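From: Troels Ladefoged
To: floswood-home-repair list
Subject: Re: [floswood] Where do you keep the small stuff?

Hello again everyone,

I meant to answer this sooner, but March has been one long string of dripping gutters over here in Rernness and I've barely sat down. Bergmann wrote:

> I have finally cleared out the back half of the garage and I want to
> do it right this time. How do you all keep your hand tools? My father
> had everything on pegboard and I'm tempted, but my wife says drawers
> look nicer. Also, is it worth painting the walls before I hang
> anything, or is that just me putting off the real work?

Well, my friend, you've come to the right crowd, and I'm afraid you'll get 4 opinions from every 2 people. I've gone back and forth on this for years (drawers, then pegboard, then drawers again, and a sad spell with coffee cans), so let me just tell you where I've ended up and you can take what's useful.

1. Paint first. Oh, please do paint first! I skipped it when we moved in, and I've regretted it every winter since. Once the hooks are up you will never take them down again, I promise you. And don't feel you have to go with plain white, either. A bit of pattern around the place where you work is a cheerful thing on a gray morning, and I'd take mushrooms and a picket fence over bare block any day of the week.
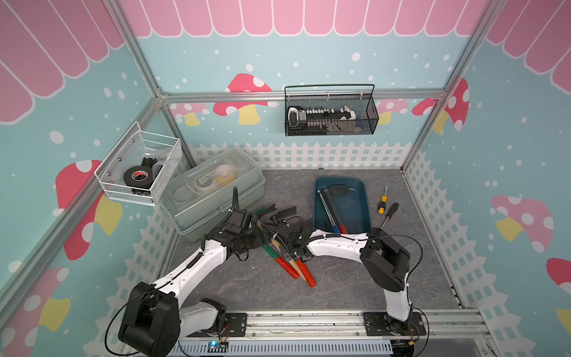 2. Put the things you grab daily where your hand already goes. For me that's a short stretch of pegboard over the bench, with room for seven tools and no more. If an eighth wants to move in, one of the others has to go live in a drawer.

3. Let your wife have her drawers for the rest. She's right, they do look nicer, and they keep the dust off. Go for shallow ones. I bought a deep chest from Wurken years back and I still have to dig through five layers to find a nail set.

4. Sort the screws last, on a rainy afternoon with the radio on. I had a bucket with 400 in it, all sizes, and I put it off so long that my granddaughter ended up doing most of it. She had a lovely time — I paid her in pancakes.

If you'd like the leftover pegboard from my last round, it's leaning behind the freezer and you're welcome to it. Bring a blanket for the car, the edges are rough.

Warmly,
Troels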